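Jurnar Cat Mouse Pad
Desk accessories > Mouse pads
Sold by Zirnine, Barnosberg

Jurnar is a mouse pad in the shape of a cat's head, for people who spend long hours at the desk and want something more cheerful than a black rectangle. The pad is dark gray, with bright green inside the ears, big yellow-green eyes and a small blue nose. A small or medium mouse fits well between the eyes.

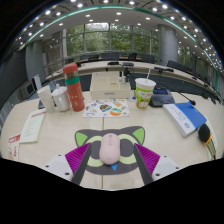
Size and care
Width at the ears: 200 mm
Height: 158 mm
Weight: 40 g
Clean with a damp cloth and a little soap. Let it dry flat – please do not put it on a heater.

Good to know
The mouse, the stickers and the desktop organizer are not included. If you use a very low mouse speed, you may find the pad small, so please measure your usual movement before you order.

Orders
Single pads or packs of 8. Packs are sent from our Barnosberg store within two working days. For questions about larger orders, please write to Abrehet Hadgu.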